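3. Marks, Smudges and Wiping

3.1 Boards and erasers

The boards in this part of the study were small dry-erase boards of the sort handed out to students at their desks. Twelve were used, all of the Lomberg type. They had been in use at the Ntuli learning center for one school year before we got them, and they came to us as they were, with whatever scratches and stains they had picked up. We did not treat the surfaces before the first session. New boards were left out on purpose. In an earlier trial nearly every mark on a new board came off in a single pass, and there was little to compare.

Each board was written on with 2 kinds of marker, a Zadine bullet-tip and a Cosent chisel-tip. Both are sold as low-odor dry-erase markers. Writers were asked to make short marks, a numeral or a letter, at the size they would use if they wanted a teacher to read the board from the front of the room. They were not told how hard to press. Wiping was done with ordinary felt erasers. The felt was brushed off over a bin between boards but was never washed, as teachers at the center told us they did not wash theirs.

3.2 What was recorded

For each wipe we noted the age of the mark, the direction of the stroke and the state of the board afterward. The state was scored in one of these classes:

Clean — no color and no gray left when the board is tilted under the room light.
Film — an even gray haze with no clear edge.
Smudge — a streak or patch with an edge that can be followed by eye.
Ghost — the shape of the mark can still be read.

A board could fall into more than one class. A smudge next to a mark that had not been wiped yet was scored as a smudge, and the unwiped mark was ignored until its own turn. Scoring was done on the spot by the first author and checked later from pictures by Ayanda Coetzee, who had not been present at the sessions. Where the scores differed, the later one was kept.

3.3 Results

Over 300 wipes were scored. The smudge class was the most common result of a first pass, ahead of both clean and film. Ghosts were rare on fresh marks and much more common on marks left overnight. A second pass in the same direction usually thinned a smudge without removing it. A second pass across the first did better, although it tended to leave a film where the smudge had been.

The direction of the first pass mattered more than we had expected. Straight passes from edge to edge pushed residue toward the frame, where it gathered in a thin line and could be lifted with a finger or a dry cloth. Diagonal passes spread it over the open part of the board. Short diagonal passes, of the kind people make when they want to clear one mark and keep the one beside it, left the longest smudges for the area they cleared. Writers often put their next mark straight over a smudge of this kind, and these marks were harder to remove later. We take this to be a matter of old residue mixing with new ink, but we did not test it.

The ink had a smaller effect. Darker marks left residue that was easier to see, and this may have raised their scores. Residue from light marks was pale gray and easy to miss under a direct reflection. For this reason each board was looked at from 2 sides before a score was written down. Glare from the ceiling light hides a film almost completely on a glossy surface, and a board that looks clean from one seat can look plainly gray from the next.

A partly wiped board is shown in Figure 4. It is resting on a table with its left side propped on a small black stand, and it still carries a curvy mark in a dark purple-blue and a lighter teal-blue stroke. A soft gray smudge trails diagonally above the lighter stroke, just below the eraser. Under the scheme in 3.2 the board is scored as a smudge. The streaks of reflected light in the lower half show how much of a glossy surface can be lost to glare, even when the marks themselves read well.

Figure 4. Whiteboard with two marker strokes, a diagonal gray smudge near the upper right, and a yellow-topped felt eraser at the top right.

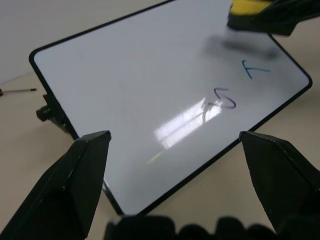 3.4 Limits of the scoring

The classes are coarse and were chosen so that a teacher could use them without equipment. A light meter would separate film from clean more reliably. We also had no record of what had been written on the boards during the school year — some of the older stains may have come from markers of another type.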